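**Prices on this page are good as of April 26, 2002. Freight is quoted separately.**

# Mullach Ballot Box, Precinct Size

The Mullach is a locking ballot box for paper ballots. It is sold by Zornus to county and town clerks, school districts, unions, and anyone else who runs an election on paper. It holds 1,208 standard ballots, folded once. Heavier card stock and ballots with a stub left on will lower that figure, so ask for a sample insert sheet if your printer uses an unusual stock.

The body is steel with a gray baked finish. The lid is hinged at the back and closes over a lip, so a ruler or strip of card can't be worked in from the side. The slot has a sliding shutter that can be locked shut when the polls close and sealed separately from the lid. Two keys come with each box. The lid and the shutter use the same key unless you order them keyed apart.

Seal points are drilled at the front of the lid and at the shutter. They take wire seals, plastic pull-tight seals, and most padlock seals. Seals are not included. Many states require numbered seals from an approved list, and we can't tell you which ones your state accepts. Check with your state election office before you buy.

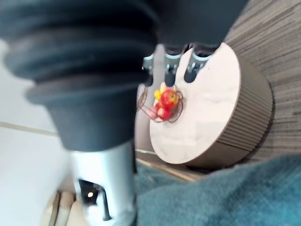 *Three gripper fingers beside the ribbed section.*

## What comes with it

- Ballot box with lid and shutter
- Keys, tagged with the lock number
- Card holder for the precinct name or number
- Slot blank, for storage between elections
- Instruction sheet and a blank custody log you may photocopy

The custody log has lines for the serial number of the box, the seal numbers at opening and closing, the time, and the signatures of the judges. If your county already has its own form, use that one. The card holder takes an ordinary index card, trimmed.

## Setting up at the polling place

Open the box in front of the judges and anyone else your law allows to be present. Show that it is empty. Lock the lid, put on the seal, and write the seal number in the log before the first voter comes in. Leave the shutter closed until the polls open.

Put the box where a judge can see the slot from a seated position. A low table works better than the floor for voters in wheelchairs. The slot faces up on the standard lid. A slanted lid is offered for places that need an easier reach, and it can be fitted to boxes already in service.

If ballots begin to stack under the slot, do not open the lid. Tilt the box slightly toward the hinge side and set it down again. A box that is full should be closed, sealed, and replaced with an empty one, following your state's rules.

## Mullach or Kwiatkowski?

We are often asked how this box differs from the Kwiatkowski, which we also carry. The Kwiatkowski is a folding canvas bag on a frame. It weighs less and stores flat, and a lot of townships like it for absentee ballots. It does not have a locking shutter. For a precinct where the box will stay in one room all day and then travel to the county seat, the Mullach is the better choice. For collecting absentee envelopes at the clerk's counter, either one will do.

The older Tevthorpe box was dropped from the line in January. We still stock locks, keys, and card holders for it. The Tevthorpe lid will not fit a Mullach body. 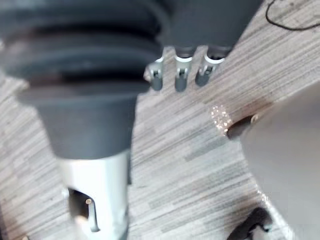 **ORDERING AND PARTS**

| Item | Price |
|---|---|
| Mullach box, standard lid | $75 |
| Mullach box, slanted lid | Call |
| Keyed apart (lid and shutter) | Call |
| Replacement key | Call, have lock number ready |

Government offices may order by purchase order. Please put the name of the office on it along with the street address for delivery. Boxes ship by truck and cannot go to a post office box. Primary season is our busy time, and late orders may not arrive before the election they were meant for. If you need boxes for a September primary, order by early summer.

Keys are replaced only on a written request from the office that bought the box, on letterhead. We don't send keys to candidates, campaigns, or poll watchers.

Boxes may be returned unused within 2 months of delivery. Boxes with your county name painted on them can't be returned.

## Care

Wipe the finish with a damp cloth. A little dry graphite in the locks once a year is enough. Don't use oil, as it will mark the ballots. Store with the slot blank in and the lid unlocked, and keep the keys somewhere other than inside the box.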